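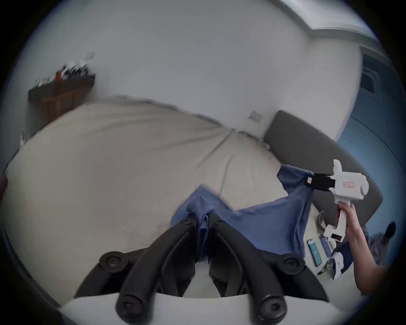
Chapter 7
Can a machine fold the washing yet?

Short answer, partly. Long answer takes the rest of the chapter, and you'll want the notes on grip force from Chapter 5 open beside you.

Start with a plain fact. Factories have had robots for decades. Welding, painting, lifting, stacking. Same part, same place, same angle, every time. The car door doesn't crumple when the arm touches it. Homes are nothing like that. A bed, a heap of clothes, something left lying on the sheet, a shelf full of bottles near by. And the thing to be picked up changes shape the moment you pick it up.

That last bit is the hard bit. We will spend most of the chapter on it.

7.1 Why cloth is awkward

Take a mug. Its position can be written down with six numbers - three for where it is, three for which way it's turned. Done. Now take a shirt. How many numbers? No good answer. Every fold adds more, and half of the shirt is hidden under the other half. A camera sees the top layer and has to guess at the rest.

Then there's the grip. Two fingers closing on a mug either hold it or don't. Two fingers closing on cloth might get one layer, or two, or a bit of bedsheet as well. From above these look nearly the same. A person feels the difference without thinking about it. Most grippers have very little feeling in the fingertips, so the machine carries on with the sheet in its jaws and the fold is ruined three moves later.

Words to know before you go on:

Deformable object - anything which changes shape when handled. Cloth, dough, cable, a bin bag.
Pinch grasp - holding between two tips, nothing underneath.
Regrasp - letting go and taking hold again somewhere better. People do this constantly. Watch yourself with a duvet cover.
Demonstration - a person doing the job while it's recorded, so a program can learn from it.

Look at the blue cloth on the bed in the next picture. One narrow strip is pinched, the remainder fans out across the sheet and goes its own way. Before reading further, jot down where you would put a second gripper and why. Keep the note, it comes up again in Exercise 7.4.

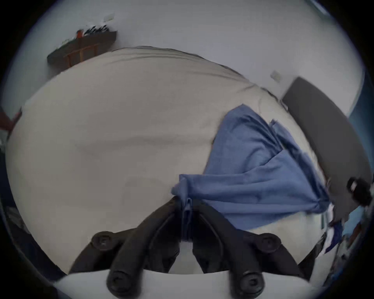 7.2 Learning from hands

Nobody has managed to write out the rules for folding in full. Plenty have tried. The early programs went: find a corner, lift, find next corner, lift, lay down. Fine for a square towel on a bare table. Hopeless with sleeves.

The other road is to collect demonstrations. A person holds a gripper in each hand, does the chore with those in place of fingers, and the recordings go to train the program. Slow going at first. You lose your sense of touch and have to work by eye, much as the machine must. That is part of the value.

A worked case. The Grellotus project, run by Surachet Chantharasri, gathered 2813 folding demonstrations across 36 homes. The trained program was then tried on 454 garments it had not seen before. Towels went well. T-shirts, mostly well. Anything with a hood or a long sleeve, poor, and the team said so plainly in there report. In their log the commonest fault was the double layer described in 7.1, followed by letting go too soon.

Notice what was not a problem. Finding the garment in the room was easy. So was getting the arm to it. Ten years earlier those would of been the headline troubles. The difficulty has moved down to the last few centimetres, where finger meets fabric.

Lifting helps, sometimes. Raise a garment off the bed and gravity does a share of the sorting out: folds drop open, an edge may hang clear where the camera can find it.
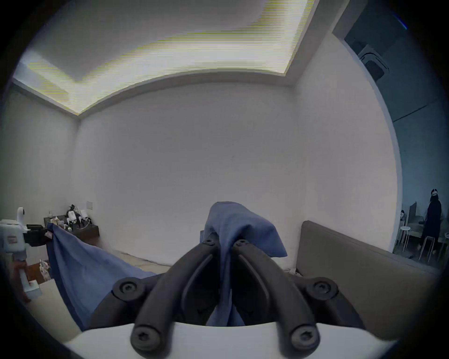 But gravity only helps with what is hanging. The part bunched up at the fingertips stays bunched, and the longer the trailing end the more it swings. So the program has to wait for it to settle, or learn to work with the swing. Waiting is safer. It's also why so many folding videos are speeded up. Always check the clock in the corner, if there is one.

7.3 And the shop floor?

Same trouble, different clothes. The Vurwood works sews covers for garden chairs. Cutting is automatic, packing is nearly so. Feeding cloth to the needle is still done by hand, every seam. They tried a two-armed feeder in December and took it out again after 2 weeks - good on flat panels, slow on corners. Flat panels were never the slow part of the job to begin with.

Keep that in mind when reading any claim about a chore being "solved". Ask which part. Ask on what sort of item, and how many it had seen before. Ask how long it took next to a person, and who put things straight when it went wrong.

7.4 covers sensing through the fingertips. Do the exercise first.

Exercise 7.4
Take a long-sleeved top and drop it on a bed. Using only thumb and one finger of each hand, fold it. Write down every regrasp. Then do it again with thick gloves on and compare the two lists with the note you made in 7.1.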